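Sofia Carvalho kept the padlock. It sits in a drawer in her office at Skyrme, the small guesthouse she has run for six years, and one side of it is cut clean through.

"The police gave it back in December," she said. "They didn't need it once he had pleaded."

The man who pleaded guilty was her former night clerk. He admitted taking cash from the office safe and from a locked storeroom over a period of months, and letting a second man in through the laundry entrance to do it. The money came to a little over what the guesthouse clears in a slow season. Most of it has not been recovered.

Carvalho noticed the first loss by accident. A guest had paid a deposit of $580 in bills, and she had put the envelope in the safe herself. When she went to bank it, the envelope held $300.

"I thought I had made the mistake," she said. "I went through the receipts for two evenings. You don't want to think it is someone you eat lunch with."

She told no one on the staff. She wrote down the serial numbers of ten $20 bills, $200 in all, and left them in the safe under a stack of invoices from Hustunow, the linen supplier. They were gone by the morning.

Even then, she said, the police were slow to take it up. An officer came, looked at the safe and asked who had the combination. Three people did. It was a month before anyone called her again.

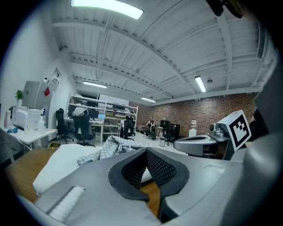
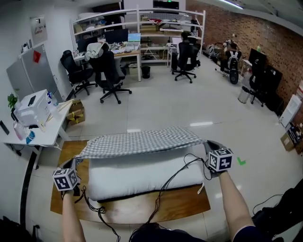
What changed the case was the storeroom. Carvalho kept a second cash box there, behind the spare bedding, and only she and the clerk knew about it. The spare bedding is ordinary stuff, white pillows and gray-and-white checkered cloth of the kind shown here, and the clerk had been asked to bring some of it up for a late arrival. He saw the box then. Four nights later the padlock was cut and the box was gone.

A pawnshop on the same street, Sunus, had a camera over its door. It showed two men leaving by the laundry entrance at ten past three, one of them carrying something under a jacket. Detectives recognized the second man from an earlier burglary.

"They showed me a still and asked if I knew either of them," Carvalho said. "I knew his walk before I looked at his face."

The clerk was arrested at the end of his shift. According to Carvalho, he told officers he had debts and had meant to put the money back.

"Maybe he did mean to," she said. "He had a key for two years and never took a towel, as far as I know."

She has since changed the locks and stopped keeping cash on the premises overnight. Payments now go through Numero, a card service she had put off joining over the fees. The combination to the safe is known to one person.

Sentencing is set for January 22, 2018. Carvalho has been told she may make a statement to the court — she has written one, but has not decided whether to read it aloud or hand it in.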